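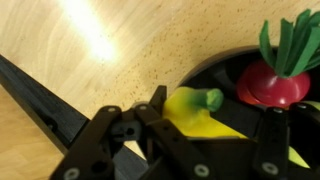

A Tridico gripper at the black bowl, with a toy pepper at the rim and a toy radish inside the bowl.

Tridico publishes first results of its kitchen tidying trial

Rivport, May – The company Tridico today presents the first results of Trindoment, its programme on simple household chores done by machines. The question of the programme is a modest one: can a robot arm put vegetables into a bowl, and take them out again, without help from a person?

The answer for the moment is "sometimes". During the trial the arm made 2,031 attempts with toy vegetables. With one item on the table the work goes well on most days. When two items lie close together, or when one rests on the rim of the bowl, the arm still makes many mistakes. It is also slow. A task which a child finishes in a few seconds can take the machine 5 minutes.

For this reason Tridico does not announce a product for the home. We believe that customers have heard many promises about kitchen robots, and we prefer to show the work in its present state.

In the next stage the team will use 100 different objects, among them soft ones and real vegetables. A second table will be opened at the Laskowska workshop, where the arm will try to sort small parts for shop-floor use – a task with fewer surprises than a family kitchen.

The full table of results, with the failed attempts included, can be requested from the Tridico press office in Rivport.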